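Old Bricks, New Rents: An Afternoon at the Lundley Works
By Milagros Padilla
July

We use cookies to remember your preferences and measure traffic. By staying on this site you accept our cookie policy.

The shuttle from the station was supposed to run every twenty minutes during the open day. I waited for most of an hour, then walked. The route to the Lundley Works takes you past a tire shop, a shut-down bowling alley and a long stretch of chain-link fence hung with banners that say MAKE YOUR LIFE HERE. By the time I got to the gate I had read that sentence more often than I cared to.

Lundley was a dye works until the last owners gave up on it. Asadi, the developer, now has the whole site and wants to turn it into apartments, studios and what the brochure calls a "neighborhood living room." The open day was meant to win over people who live nearby, many of whom remember the smell and a few of whom remember the layoffs.

Our group met in the old weighing shed, where there was coffee and a scale model under a plastic lid. The model had a lot of trees. I asked the guide, Nazanin Vahidi, how many of them would be planted before people moved in, and she said landscaping was "phased." She was friendly and clearly knew the buildings well, and I don't think the vague answers were hers. She had been handed them.

The tour started with the date. A stone over the side gate is carved 1631, and the brochure makes a great deal of it. The trouble is that the gate came from somewhere else. Negin Rezaei, who has spent years on the local history of this part of town, was in our group and pointed out that the works themselves are Victorian and that the stone was brought in by an owner who wanted to look established. Vahidi agreed right away. So why is the number on the tote bags? She laughed and said that was a question for marketing.

From there we went through the boiler house, which I liked a lot. It's high and plain and full of pigeons. The plan is to put a restaurant in it, run by a company called Kekeo that has promised "honest food at neighborhood prices." The sample menu pinned up by the door had a bowl of beans on it for 42 dollars, to share. I checked with the person at the Kekeo table whether that was a misprint. They were special beans.

The dye halls come next, and they are where the homes will go. The claim I heard most all day was that the original brick would be kept and left showing on the inside. People like the sound of that, and so do I, up to a point. I once rented a place with bare brick on the outside wall and swept up red dust every morning for two winters. Has Asadi budgeted for sealing it? What happens to the insulation if nothing goes over the brick? The sales booklet spends a page on "character" and has one line on heating, in which the word "efficient" does all the work.

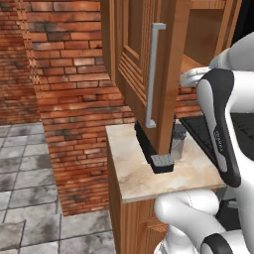 Ánh Ông, an architect who came along with a neighbor, was more patient with all this than I was. She told me solid masonry can be made comfortable if you treat it carefully and accept some cost, and that the worst results come from sealing damp in with the wrong product. Asadi is using something called Stolix for the job. Neither of us had heard of it. The leaflet had two pages and did not say what was in it, or how long it would last. Ông took a copy home and said she would write to them.

Then there was the matter of who gets to live here. The banners say "homes for everyone." Two of the apartments in the first phase will be offered at reduced rent. I asked Fereshteh Parsa, who handles sales for Asadi, to repeat the number, and she did, adding that more might follow depending on demand. I can't see how demand for the expensive ones produces more of the cheap ones, and she didn't walk me through it.

I don't want to be unfair. The roofs are being fixed, which the city failed to do for years, and the canal path will open to the public again. Those are real gains. An older man on the tour had worked in the drying room and was plainly happy to be back inside, telling anyone who would listen where the racks used to stand. Asadi could do worse than hire him for the next open day.

There is a comment form on the project website, open until the end of the month. It asks which words you associate with Lundley and gives you a list to pick from. "Expensive" isn't on it, but there is a box for other remarks, and I used mine to ask about the heating and the shuttle. The walk back to the station takes half an hour if you cut behind the tire shop.

Contact the editors | Copyright, all rights reserved | Back to top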